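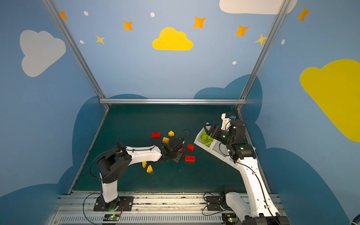 Toy bricks and painted clouds

June
Posted by Dorin Surdu

Ticket: hot water goes lukewarm in the evenings, fourth floor, Sandelard building
Status: closed (I think!)

Right, so for anyone who hasn't followed the whole saga, I bought one of the flats in the old Sandelard when they stopped running it as a hotel and split it up. Lovely building, huge windows, original doorknobs, and a shower that gives up on me every evening at the moment I've got shampoo in my hair. I've been keeping notes for the managing agents (Grondgate) and they said I might as well put them up where the other owners can see them.

First thing I tried was the obvious one, the valve under the basin. Fully open. Then I turned up the thermostat on the little Nistor box in the hall cupboard, which did nothing at all except make it click. I ran the kitchen tap and the shower together, then each on its own, and got the same result: fine in the morning, fine at lunch, lukewarm by eight.

Grondgate sent somebody who measured it in the afternoon and wrote "no fault found". Well, no, there wouldn't be, would there? I asked for an evening visit and was told the next one was a Sunday, so Sunday it was.

In the meantime I knocked on a few doors. The flats facing the street were all right. The ones on my side, down the back corridor, were all getting the same thing, and one couple had assumed it was just how old buildings are and had been bathing before work for months. I added their flats to the ticket, with permission, and it got moved up a level.
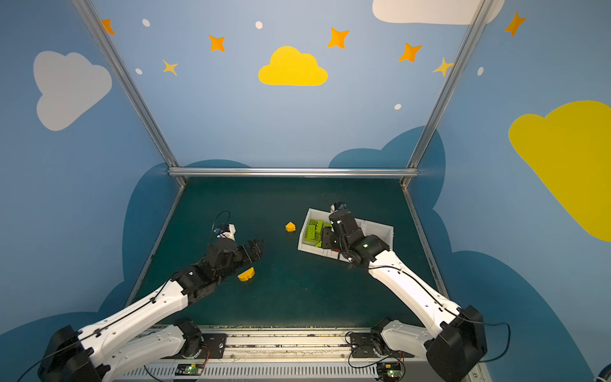 Plumbing & Heating

Sunday's visit was Doğukan Gökçe, who turned up with a proper thermometer and a lot of patience. At the tap he got 40 degrees and falling. He then went down to the basement, where the plant from the hotel days is still in use, and asked me to stay upstairs and shout down the phone whenever it changed (very glamorous evening).

What he found was a circulation pump on a timer. Back when this was a hotel, the back corridor had been linen stores and staff rooms, so somebody had set that loop to switch off at teatime. When the rooms became flats the pipes were extended, the new pump controller from Greriteck was fitted, and the old timer was left sitting in front of it. The controller's log had 1,122 entries on it, all "supply lost" or "supply restored", going back to the conversion.

He bypassed the timer and we waited. The shower came up hot, stayed hot, and I have now had 2 weeks of evening showers with no complaints. There's still a bit of a knock in the pipe behind the wardrobe when the pump starts. I've opened a separate ticket for that one, so please don't add to this one about noises!

If you're on the back corridor and yours still isn't right, tell Grondgate which flat you're in and what time it goes off.

Comments (4)

backcorridor_b: Ours has been perfect since that Sunday. Can finally have a bath after the gym.

Mrs T: Does the timer thing affect the radiators as well? Mine go cold at teatime too.

Dorin Surdu: Different loop, I'm told, but do report it, it sounds awfully familiar.

topfloorjim: We've got the knocking too, will add it to the other ticket.

Last updated: June, 9.15 pm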